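Ticket 2404
Subject: Baskets sliding off shelf board, rack rocks on table
Opened by: Danish Pirzada
Site: Prernen, sorting room
Category: Furniture and fittings
Priority: Normal
Status: Open – waiting on parts

Original report

The Zaidi rack on the long table won't stay level. When a basket is pulled off one end of the shelf board, the board lifts at the other end and the remaining baskets slide toward the gap. It has happened every day since the rack was moved over from the window side. Nothing has broken, but small items have ended up on the floor twice and had to be sorted again.

For now the baskets are off the rack and on the table. People can work like this but it takes up most of the back edge, and the lamp has nowhere good to go. 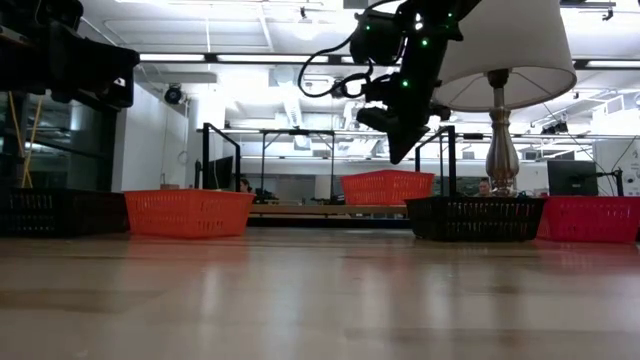 I need to know whether this is the rack or the table. If it's the table we have the same problem with anything else we stand on it. Please don't swap the rack for a taller one, the baskets need to be at a height where you can see into them from a stool.

Reply – facilities desk

Thanks. A few things to check before anyone comes out:

Put the rack on the floor, empty, and push down on each corner. If it rocks there too, the frame is out of square.
Take the shelf board off and look at the underside. There should be a screw at each end going up through the cross tube.
Measure the board. The Zaidi board and the Risero board look the same but the Risero one is shorter.
Tell us which baskets are going on it. The Vatton ones have a smooth bottom and will slide on bare wood with very little tilt.

Update – D. Pirzada

Did the checks after lunch.

Floor test: no rocking at any corner. Same result with the rack turned end for end.
Screws: one end has its screw, the other end has an empty hole. The screw that is there was loose by two full turns. Tightened by hand, no driver to hand.
Board: 275 mm front to back. Did not get the length because the tape was borrowed.
Baskets: Vatton, the mesh type. All the same size as far as I can tell, only the colors differ.

Put the rack back on the table with a folded card under the loose end of the board and loaded it again, red, black, red. Pushed together in the middle they stay put. The trouble starts when there is space between them and one gets pulled from the end.
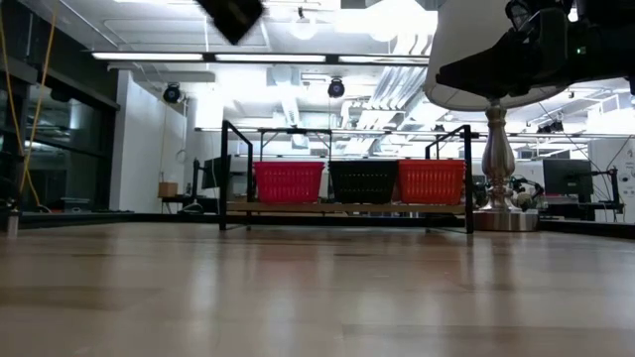
Also tried it farther along the table, near the lamp and then well away from it. No difference in how the board sits, so I don't think the table top is the cause. The card is a stopgap – it works its way out when the board is bumped.

Reply – facilities desk

Agree it's the board and not the table. The missing screw is enough to explain it. With one end fixed and the other end loose, the board pivots when the weight comes off.

Parts ordered: one bag of shelf screws, one strip of thin rubber matting. Supplier gives 7 working days. When they arrive, fit the missing screw first and retighten the other with a driver. Then try the baskets before cutting any matting. If they still move, cut the strip to the depth of the board and lay it flat, no glue.

Until then keep the baskets tight together and lift from the middle first. Heavy items in the middle basket.

Update – D. Pirzada, 30 Oct 2026

Understood. Have told the others about lifting from the middle. Still need the board length for your records, will add it when I get the tape back. Can you leave this open until the matting has been tried? The last one was closed when the parts shipped and I had to raise it again in December.

Reply – facilities desk

Will leave open. Linked to the earlier ticket.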